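Does a Clear Table Stay Clear? A Report on the Shared Worktable in the Second-Floor Project Room

Shireen Adams and Preben Ragnarsson
Workplace Studies, final project
Submitted 21st October

Why we picked a table

Our course reader has a chapter on what it calls surface discipline. The claim is that if a shared table starts the day clear, people will keep it clear, and that they will also work faster and lose fewer things. The chapter gives no source for this. It does have a diagram with arrows.

We both use the project room on the second floor and neither of us has noticed the effect. So we proposed testing it, and our advisor, Zanele Zulu, agreed on the condition that we keep the project small and did not turn it into a survey with smiley faces.

The room

The room has one long white table that everybody shares, up against a glass wall with white blinds. The blinds are shut most of the time, because the glass throws the ceiling lights back at you either way and at least with the blinds shut you get some privacy. There is a grommet hole near the far edge of the table for cables. In October we did not see one cable go through it. People run them over the front edge and then complain about them.

Storage is a Kavine shelf unit by the door with bins that have labels on them. The labels were made by a group two years ago and several describe things the room no longer owns.

What we did

For the first half of the project we left the table alone. For the second half one of us came in each morning before class and moved everything on it to the shelf unit, so the day began with a bare top. We wrote down what was on the table at midday and again before the building closed. Anything smaller than a coin we ignored, which Preben still thinks was a mistake.

We made 50 checks altogether and logged 1,786 items. An item is anything a person could pick up with one hand. That definition caused more arguments than the rest of the project combined. Is a bottle with its cap on one item or two? We said one. If the cap was lying on the table by itself, it got its own line in the log, and so did lids, sleeves and wrappers.

Lerato Sithole, who took the same course last year, read our plan and warned us that people would tidy up if they saw us with a clipboard. We switched to writing on our phones. Shireen is not convinced this fooled anybody.

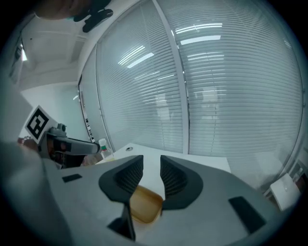
7 min read

Small plastic things are the real population of this table. Little bottles, lids, tubs, the amber-brown kind of plastic and the clear kind. The clear bottle with the white cap and the green and red label is typical of what we logged: small, light, easy to set down and easy to forget. Large objects had owners and went home with them. Small ones stayed.

This matters for the surface discipline claim, which talks about clutter as if it were all one substance. A jacket on the table lasted an hour or so. A lid could last a week, and on mornings when we had moved it to the shelf, it was sometimes back by midday. We don't know who brings lids back to a table. Refilwe Maluleke suggested that people were using them as trays for screws, and after she said it we did find two with screws in them.

Results

Starting with a clear table made the midday check look better. That part of the claim holds up, though it would be strange if it didn't, given that we had just removed everything by hand.

By closing time the difference was mostly gone. On several days the cleared table ended up with more on it than the uncleared one had, and we think this is because an empty table attracts people who would otherwise have gone to the library. Shireen thinks it was project deadlines. We can't separate the two with the data we have, and we would be suspicious of anybody who said they could.

Of the items logged, 328 were never claimed during the project. We put these in a Coltico crate under the shelf unit with a sign on it. The sign was moved to the table. It was then logged as an item.

As for working faster, we had no fair way to measure it. We asked people whether they felt faster and they said yes to whichever half of the project they were in - which told us something about asking people.

What the bins did

The original plan included a second test, with new labels on the bins. We got as far as relabeling half of them using the Mabuza system from the course reader, where each bin is named for an activity instead of an object. So "batteries and tape" became "fixing." Within a few days "fixing" held batteries, tape, a glove, a sandwich bag and most of a calculator. We put the old label back and left that result out of the main table. Preben wanted it in.

Problems with the project

One room and one table. Two observers who had made up their minds beforehand, and we should say so. We tried to correct for it by having each of us check the other's log, and the totals matched less often than we would like. The worst gap came from a box of loose markers that one of us logged as a box.

We also moved people's belongings every morning for half the project. We had permission from the department, but a few students were annoyed and one left a note. A repeat of this should warn everybody in advance, even if that spoils the data a little.

What we would tell the department

Don't buy the Trerndale desk organizers that were suggested in the room feedback. We saw no sign that people here lack places to put things. They lack a reason to walk to the door and back for a lid.

If money has to be spent, a small open tray fixed at each end of the table would probably collect most of the small plastic pieces. We have not tested this. Emptying the trays would be somebody's job, and the course reader does not say whose.

The log and our item definitions, including the long one about caps, are in the appendix.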